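The room with the brick wall, part two

In December I wrote that I would sort out the back room properly once the lease was settled. It took until summer. Roel Wouters helped me carry the heavy things up, and we were done in 2 days.

The red-brown brick stayed bare. Lambrechts quoted me almost 3,000 to plaster it over, and I decided I could live with brick. White furniture stands out well against it, so most of what I bought is white. 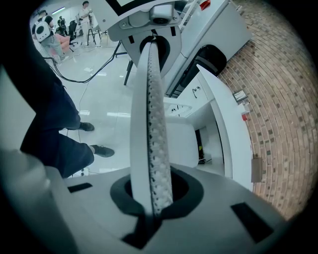 Brick and white, upper right.

The desk was the first thing in. It has a flat top and a drawer unit on the left, and it goes right up to the wall. The gray chair with the white armrests fits under it. I try to push it in when I'm done for the day, or I walk into it.

My rule for the desktop is that things stay along the back edge. Pen cup, tape, tissues, one small picture frame.

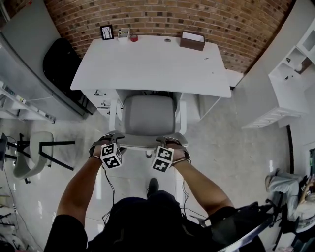

Storage was harder. Tineke Leemans talked me into cubby shelves on the wall instead of another floor cabinet, and she was right, though they filled up with small stuff within weeks. There are still too many chairs. The white shell chair is going to Fullenport when my sister has space for it. The big black one I'm keeping for now.

Next is the cable on the floor.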